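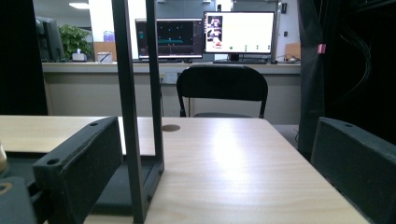

Londdale 老区的井水变咸，大家还在喝吗？

打印本页 | 用电子邮件发送

盐滩边
我家在 Abdel Hamid 街靠海的那一头，院里的井是我祖父打的。从去年旱季开始，水烧开以后壶底有一层白的，茶喝起来发涩。今年雨季来得晚，雨也小，到六月还没有好转。邻居里有几家已经改买桶装水，也有人说一直这样，是我嘴刁。想问问老区其他街的情况，井有多深，离海多远，水还能不能喝。另外听说 Brelletti 公司要在学校后面再打深井，往新区的酒店送水，有谁看到过正式通知？

Kenza Kamel
我家在清真寺后面，比你远一条街，井水还能喝，但是洗头已经不起泡了。我母亲种的薄荷死了一半，番茄叶子边上焦黄。去年这个时候没有这种情况。

通知我见过，贴在市政厅侧门，字很小，写的是“补充供水工程”，没有提酒店。

老船工
井水咸不是新鲜事。我小时候旱年也咸过，下两场大雨就淡了。现在的人一看到水里有点味道就说海要淹过来了。我家的井八米深，一直在喝，没有人生病。

盐滩边
回老船工：你家在坡上吧？坡上和坡下差别很大。我家这口井以前旱年也没咸过，这次是连着两个旱季，中间那场雨季过后也没有淡回去。

老船工
是在坡上。但你不能因为自己家一口井就说整个老区都坏了。

Kamran Dhanial
我以前在邻县水务站做过水质检测，现在退休了，说几句。

靠海的地方，地下淡水是浮在咸水上面的。雨少，补给就少；抽得多，淡水层就变薄；海平面再往上走一点，咸水就往里推。这几件事同时发生，单独看哪一件都不算严重。坡下的浅井先出问题，坡上的井可以晚好几年，所以两位说的并不矛盾。

尝味道不可靠，人会习惯。买一支便宜的电导率笔，每星期同一时间测一次，记下来。最好早上没有抽水之前测一次，傍晚抽完再测一次。如果傍晚明显高于早上，说明抽得太急，把下面的咸水吸上来了。这种情况减少单次抽水量会有帮助。

蓝网
Kamran 讲得对，我补充一个渔民这边的情况。河口的上游闸门关的时间越来越长，淡水下不来，以前在芦苇那里能收到的小鱼，现在要往里走很远才有。我们家四条网，今年只下两条，下多了连油钱都不够。井和鱼是同一件事，都是淡水少了。

有两家已经把船卖了，价钱很低，连发动机带网一起走的。买主是外地人，拆了卖零件。卖船的一家搬去省城投奔儿子，另一家还没走，在等房子找到买主。

Kenza Kamel
坡下的房子现在没人要，我叔叔挂了很久，一个来问的都没有。

东门外
我反对把什么都算到 Brelletti 头上。老区自己的抽水也很厉害，前几年补贴装 Zollari 水泵，家家换大功率的，园子里从早浇到晚。没有那批泵，井也许还能多撑几年。酒店至少交水费，我们老区的私井谁交过一分钱？

盐滩边
水泵我家也装了，这个我承认。可是家里用水和给酒店供水不是一个量级，一座酒店的泳池换一次水，够我们这条街用很久。

东门外
够用多久？你有数据吗？没有数据就不要讲量级。

Kamran Dhanial
东门外要数据是合理的。深井工程按规定要做抽水试验，报告应当可以查阅。建议有人写信去要，不要只在论坛上争。信里要问清楚三样东西：设计日抽水量、观测井的位置、出现咸化以后停不停泵。最后一条最要紧，很多工程报告里没有写。

Fadwa Abou Zeid
信我和妹妹 Nesma 已经写了，上个月交到市政厅窗口。对方给了一张回执，说报告在省里，要等。我们又问观测井在哪里，窗口的人说不清楚，让我们去找承包方。承包方的办公室在新区，门口的电话打不通。

我们手上只有一份规划说明，里面写老区登记户数是673户，供水管网“分期覆盖”。哪一期覆盖到哪条街，图上没有标。Abdel Hamid 街南段在图上连线都没有画。

老船工
673户是老数字了，把已经搬走的也算在里面。光我们那一片就空了好几栋。

Nesma Abou Zeid
是的，空房子不少，所以我们怀疑他们的需水量也是按旧数字报的，这样算出来老区用得多，酒店那边占的比例就显得小。这只是怀疑，没有看到报告之前不敢肯定。

东门外
又是怀疑。你们姐妹写信我支持，但是不要先定结论再找材料。我自己在新区工地干活，酒店停工的话，我和工友就没有饭吃。老区多少年轻人靠这个留下来的，你们也算一算。

蓝网
我弟弟也在那个工地，我不希望它停。可是水咸了以后工地也一样没有水用。现在问清楚，对两边都好。

Kenza Kamel
能不能先做一件小事：各家测井水，把结果放在一起。我可以跑清真寺后面那几条街。需要有人借测量笔，我家没有。

Kamran Dhanial
我有一支，可以轮流借，用之前先用标准液校一下，不然读数没有意义。校准的步骤不难，我可以当面教一次。

记录的时候请写：街名、井深（不知道就写不知道）、离最近的海岸或河道大概多远、当天有没有下雨、测之前有没有抽过水。取水要用干净的玻璃瓶，先用井水涮两遍。从水箱龙头接的水不算，水箱里放久了会变。

盐滩边
我报名测 Abdel Hamid 街南段。问过邻居，有六家同意，另外还有几家说怕测出来房子更卖不掉，不愿意。

老船工
他们怕得有道理。测出来咸，市政厅不会给你赔钱，只会说这里不适合居住，让你搬。我见过海边那排旧仓库是怎么没的，先是说危险，后来就围起来了。

Fadwa Abou Zeid
这个顾虑我们讨论过。结果可以只写街名，不写门牌，交给市政厅之前先给参加的人看，谁不同意就把自己那一条拿掉。

老船工
那也行。坡上的可以来测我这一口，省得你们说只挑坏的测。傍晚来，白天我不在家。

Kenza Kamel
好，我傍晚过去。

盐滩边
还有个实际问题，水已经咸的人家现在怎么办？桶装水贵，老人和小孩多的家庭买不起。滤水壶有没有用？

Kamran Dhanial
普通活性炭滤壶去不掉盐，只能去味道和部分杂质。烧开也没有用，越烧越咸。反渗透可以，但是机器要电，滤芯要换，废水也多，几家合用一台比较划算。眼下最便宜的是接雨水，屋顶扫干净，头一阵雨放掉不要，后面的存进带盖的桶。雨水喝之前要烧开。铁皮屋顶生锈严重的、刷过旧漆的，接下来的水只用来洗衣服浇地。

有高血压的人和喂配方奶的婴儿，不要再用发咸的井水，这一条不要省。

东门外
雨水桶工地上有用剩的，约八个，原来装什么的我去问清楚，装过油料的不能要。问好了在这里回。

蓝网
装过油料的给我，我放浮子用。

盐滩边
谢谢各位。报名测井的请在下面跟帖写街名，门牌私信给我或者 Fadwa。

读者评论

河西来客：我们镇也有一样的情况，后来市政把送水车开进来了，一开始按时，过几个月就看运气。建议你们一并问清楚送水的安排，要书面的。

Amal的邻居：坡下北段有没有人测？我家井封了几年，不知道打开还有没有参考价值。

盐滩边 回复 Amal的邻居：有参考价值，先别抽，等 Kamran 看过再说。

读书灯：市政厅侧门那张通知上星期撕掉了，有人拍过照片的请发给 Kenza。

打印 | 电子邮件转发 | 联系版主 | 版权归 Londdale 居民论坛及各发帖人所有 | 返回顶部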